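Chapter 9
Small Things, Small Homes: Sorting the Dressing Table

Before you start: read the Dillmont checklist, page 123. Have a pencil ready.

Last chapter, closets. Big stuff. Now the small stuff, which takes longer than most people plan for. Brushes, combs, clips, hair ties. Rule for this chapter is simple: one kind of thing, one container. Start with the brush, its the thing that gets picked up most.

Look at how it's made before you decide where it goes. Loops, gaps, pins. Every gap is a place for hair and dust to sit, so clean first, store second.

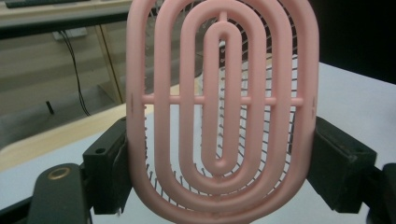 Fig. 9.1 Pink oval hairbrush. Dark pins behind open loops.

To clean: pull hair out with a comb, working from the edge in. Wipe the loops. Don't soak a cushion pad, water gets under it and stays there. Pins down on a towel overnight.

Next, the container. Open sides are best for anything that may go back damp. Slats, mesh, wire, all fine. Closed tins are for clips and pins only. Check the hight too, a long handle in a shallow tray ends up on the floor.
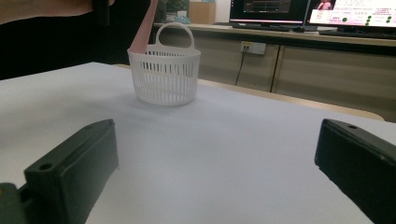
Place it where your hand already goes. Not the back of the shelf. Give it a week, then move it if you keep missing.

Key terms: container, open storage, daily item, spare.

Exercise 1. Empty one drawer. Sort into daily, weekly, spare.
Exercise 2. Pick a container for each pile. Write down why.
Exercise 3. Compare with the Chacko method, section 17.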